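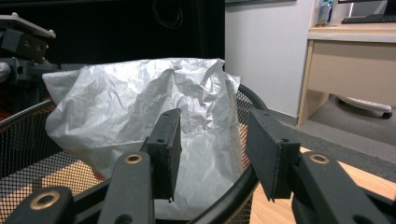
Antes de sacar el Prikeck de su caja, busca dónde lo vas a instalar, porque moverlo después es un fastidio (te lo digo yo, que lo he cambiado de sitio tres veces). El pluviómetro quiere cielo abierto, sin ramas ni aleros encima, y una superficie que no vibre. Si no te fías del sitio, haz primero la prueba de la bolsa: una bolsa de plástico puesta al aire una tarde de viento. Si sale volando, ahí hay turbulencia y las medidas de lluvia te van a salir cortas. ¡Es una prueba muy tonta y me encanta!

Montaje del pluviómetro

1. Clava el poste y comprueba con un nivel que está recto por dos lados. Yo lo dejo a 40 centímetros de la hierba, que con menos altura me salpica.

2. Pasa el cable por dentro del poste antes de atornillar la base. Sí, antes. La primera vez lo hice al revés y tuve que desmontarlo todo.

3. Coloca la base y aprieta los tornillos a mano, en cruz, sin llegar al tope.

4. Quita la cinta que sujeta el balancín. Viene muy escondida, debajo del embudo, y con ella puesta el aparato marcará cero aunque diluvie.

5. Encaja el embudo y gíralo hasta que haga clic.

6. Vuelve a mirar el nivel y termina de apretar.

Precaución: no subas a un tejado mojado ni trabajes con el poste metálico si se oyen truenos. La lluvia de ese día se queda sin medir y no pasa nada.

Conexión con la consola

1. Pon las pilas primero en la consola y luego en el sensor.

2. Mantén pulsado el botón lateral 7 segundos, hasta que parpadee la luz verde.

3. Abre el programa Avix, entra en «Estaciones» y elige Prikeck en la lista. Si no aparece, espera un poco y refresca (a mí me tarda una eternidad por las mañanas).

4. Escribe la altitud de tu casa. Sin ese dato la presión sale disparatada.

Nota: en Avix el intervalo de envío viene puesto en 30 minutos. Para seguir una tormenta me parece larguísimo, así que yo lo bajo en «Ajustes», aunque las pilas duran menos.

Prueba con agua

Echa un vaso de agua en el embudo muy despacio, a chorrito fino, y escucha: tiene que oírse el balancín, tac, tac. Ronaldo Cordeiro, que tiene el mismo modelo, vació el vaso de golpe y la consola le dio un aguacero tropical. Cuando acabes, borra esa lectura en «Historial» para que no se te cuele en el total de abril.

Si el contador no se mueve, repasa el paso 4 del montaje. Si se mueve pero la consola no lo recibe, acércala a una ventana y repite la conexión desde el principio.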